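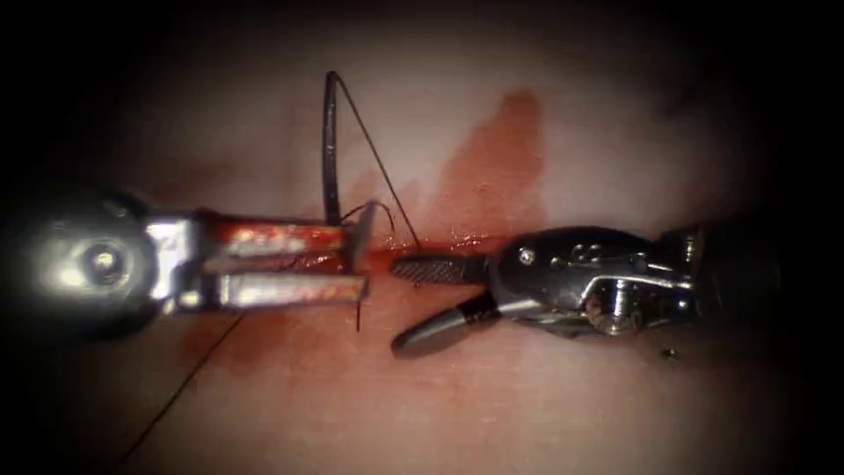 What did the Mateos grant pay for this winter?
Mostly my time on the celebrity families section at Hullow, plus the Dullix subscription that sends our newsletter and a chunk of the print bill for the baby special.

So, where are we? At the end of February the section had 18 finished stories up on the site. I'd promised you that number by spring, so I'm pretty happy. They're a mix: new baby announcements, a long piece on how TV couples handle paternity leave when a show is mid-season, a couple of roundups of nursery tours, and one story about naming ceremonies that kept growing until I had to cut it in half. (The other half is sitting in a folder and will probably become its own thing in the summer.)

The newsletter goes out every Wednesday and has almost 2000 subscribers now. I moved the send time to 7 a.m. because readers kept telling me they look at it over breakfast or on the bus, and opens went up the very next week. I can't swear the time slot did it - that was also the week of the big twins announcement, and everybody on earth was clicking on everything. I'll keep the early slot through the next quarter and see if it holds.

Dullix itself has been fine for sending and a pain for pictures. It squashes anything tall, and most of what new parents post is tall. I've been cropping by hand, which eats an afternoon I'd rather spend writing. They say a fix is coming. If it doesn't show up by the time our plan renews, I'd like to shop for something else, and I'll ask you before I spend anything on a switch.
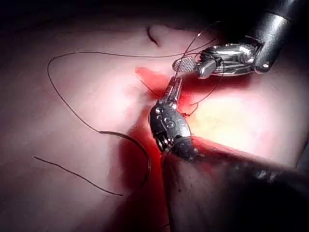 How do we decide whether to run a picture of a celebrity's child?
We run it only if a parent has posted it publicly on their own account, and we take it down if they do.

I wrote that rule down in my application in about one sentence, and it has turned into most of a page. Screenshots from private accounts are out. Airport and school gate shots are out too, even when an agency offers them cheap, and they do offer them cheap! If a parent puts a heart or a flower over the baby's face, we leave it there and we don't go hunting for the version without it. We also stopped guessing at pregnancies. That one cost us some traffic in the fall, I won't pretend it didn't, and two of our regular advertisers grumbled. Both of them are still with us.

Takedowns are the part I'm least proud of. A parent's publicist wrote to us on a Friday night asking us to pull a first birthday photo, and I didn't see the message until Monday. By then the family had deleted their own post and ours was the top search result. I apologized, the publicist was decent about it, and now the takedown inbox rings my phone at any hour. I'd like a second person to share that with me. It's in the budget request at the end.

Interviews have gone better than I hoped. I've done eight so far, all with people who work around famous families and hardly ever get asked anything: a night nurse, a costume fitter who lets out gowns for pregnant actresses, a woman who runs the playroom on a soap opera set, and so on. The fitter's piece is still the most read thing we've put up since the grant started. Readers wanted to know about hidden panels and stretch lining, and I had pages of it, so there was a follow-up. I'd planned to have a talent agent in this batch and she dropped out the day before. I haven't found another one willing to talk on the record.
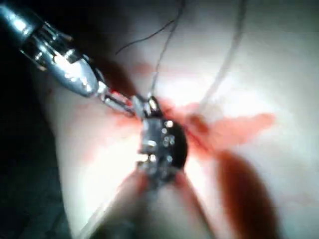 The print special came out late. I'd told you January and it landed in February, and the reason is plain old bad planning on my part: I booked the printer before I had permission for the cover picture. Once the permission came through we had to go to the back of the line. We printed 300 copies. They went on the table at the Drorkari fan weekend and to the newsstands that already carry Hullow, and I kept a small stack back for subscribers who wrote in. The paper is nicer than last time. The staples are not, and I've told the printer so.

Drorkari was a good weekend for us all around. I got to stand there and hear people talk about the section to each other without knowing who I was, and what they liked was the tone. A mother with a stroller told me she reads it because it doesn't make her feel bad about her own body, which I've since repeated to every freelancer who pitches me a "bounce back" story. A teenager told me we're too slow with news. She's right, and I don't think we can fix it on this money. The big gossip sites will always have a birth announcement before I've had my coffee.

Money is close to plan. Freelance fees ran under and printing ran over, and the two nearly cancel out. Travel hasn't been touched except for Drorkari. The spreadsheet is coming separately, same layout as last time, with the picture license fees broken out on their own line like you asked.

For the next quarter I want to do three things. First, finish the series on grandparents - so many actors grew up with grandparents on set, and now they're bringing their own parents along to shoots. Second, put the photo rules up on the site where readers can see them. Third, hire someone part time for weekends, covering the takedown inbox and the comments, which get nasty whenever a baby has an unusual name. I've put a figure for that in the spreadsheet. If it's too much, I'd sooner drop the next print special than go without the weekend help.
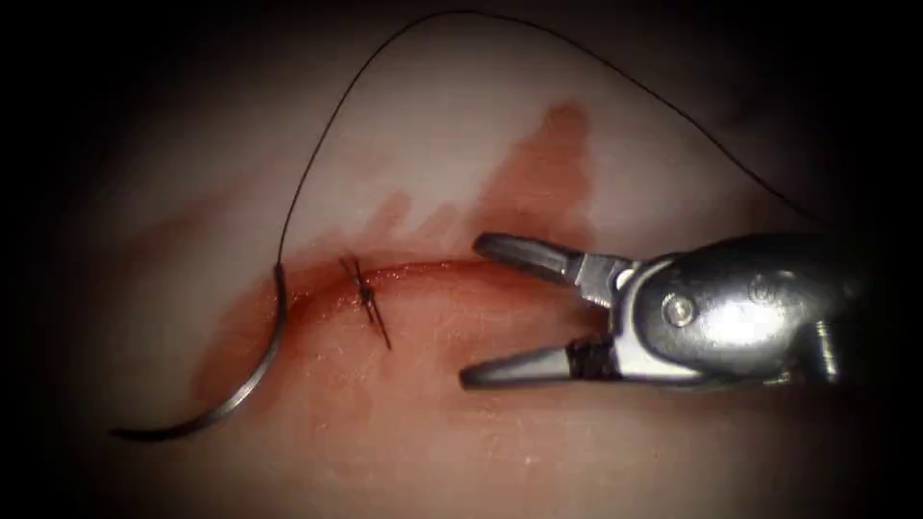
Needle driver over the incision on a training surface.

One last bit of housekeeping. The Mateos logo is on the section front and in the newsletter footer, but I used the old version in the print special. The new one is loaded for everything from here on. Call me whenever suits you if you want to go over the weekend hire before the next payment, mornings are best.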